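Skaltard Two-Arm Bench Kit: Hands-On at the Lernport Open Day

I went to the Lernport open day in February to see the Skaltard two-arm bench kit. We run a small teaching shop and have been looking at arms for a second bench. The spec sheet was easy to get. Time with the hardware was not, so I drove up to Prurnberg and stayed from 10 in the morning until they closed up.

The kit is two arms, two parallel grippers with a small camera on each wrist, a controller box and the software. You supply the table and the computer. At Lernport it was set up for a dish task, with bowls and plates to be picked up, moved and put in a rack. Visitors could watch a run or sign up to drive the arms from the operator station. I did both.

Dishes are a fair test for this kind of gripper. A bowl is smooth, it has a curved rim, and the fingers are flat. The first thing I looked at was how the fingers met the bowl.
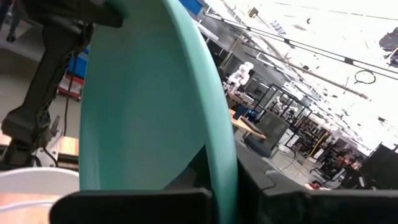
Gripper on the teal bowl, seen from the wrist camera. The dark arm at left is the second one.

The stock fingers are plain black and fairly wide. Holding a bowl by its edge, they work best if you come in square to the rim. When I came in at an angle the bowl tended to turn in the grip. It took me several tries to learn where to stop closing. There is a force limit you can set in software, and the staff had it low. I would leave it there with ceramic.

Plates were harder. A plate lying flat gives the fingers very little to get under. The demo operator would push the plate with one arm until a bit of the rim was over the table edge, then take it with the other. It works, but it is slow, and it uses both arms for something a person does without thinking. If your work is mostly flat items, ask about the thin fingers. The price I was given for a set was $387, and they are not included in the kit.

The wrist cameras are wide and the picture is usable. Bright ceiling lights wash out the upper part of the view when the wrist tips back, and the exposure is slow to settle. Fast moves smear badly. Skaltard should offer a faster shutter setting. I asked whether one exists, and the answer was that it is "on the list."
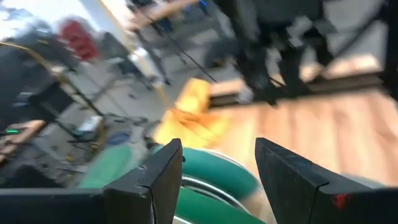
Cable management is the weak part of the kit. The arms themselves are tidy, but everything after the base is left to you. You get power, data and the camera lines, and they all end up on the floor or strung from overhead. Lernport had done some of each. I would budget for floor covers and a proper overhead run before the arms arrive, and I would put both on the same purchase order so they don't get forgotten.

The safety side was handled well enough. There is a stop button at the operator station and another at the table, and pressing either one holds the arms where they are. The arms do not drop. Restarting means homing both of them, even if only one was moving, and that gets old during a lesson. The manual says you can home one arm alone. The person at the operator station told me it had never worked for them.

Driving takes some getting used to. You move a pair of handles and the arms follow with a small delay. I was comfortable with one arm in a few minutes. With two, I kept losing track of the arm I wasn't looking at and bumped the rack with it. The view from a fixed camera at table level helped more than the wrist views did, because you can see the rack and both grippers together. If you buy the kit, buy that third camera too. Any decent one will do.

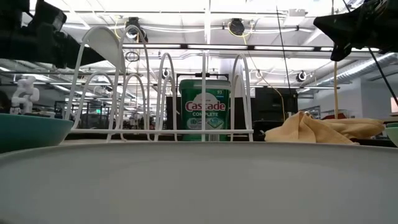 The rack deserves a word. A wire dish rack is light, and it slides when a gripper leans on it. For our shop I would clamp it down or put a rubber mat under it. A soft item like a dish towel is another matter. The fingers pick up cloth easily, but placing it where you want it is mostly luck. I tried to lay a towel out flat and gave up.

As for durability, the staff said their pair had nearly 1,000 hours on it and had needed one gripper motor. I can't check that. The wrist joint on the arm I drove had a little play when I pushed it by hand with the power off. It was not enough to matter for bowls.

The software is fine. It records a run, plays it back and lets you trim the ends. Playback is only good if everything on the table starts in the same place, so tape some marks down. The export went to a common file type and opened on my laptop without trouble. The menus are crowded, and the button to discard a run sits right beside the one that saves it. I lost a good run that way after lunch -- my fault, but also a bad layout.

I also looked at the Humphreys single arm on the same visit. It is quieter and the gripper feels better made, but you would need to buy 2 of them and sort out the pairing yourself. For a shop with a good technician that may be the better way to go. We don't have one full time.

Good: steady grip on bowls, safe stop, simple recording.
Not so good: stock fingers on plates, floor cabling, homing after every stop, blurry wrist view on fast moves.

I have asked Skaltard for a quote with the thin fingers included. If the homing problem is fixed by summer, we will probably order.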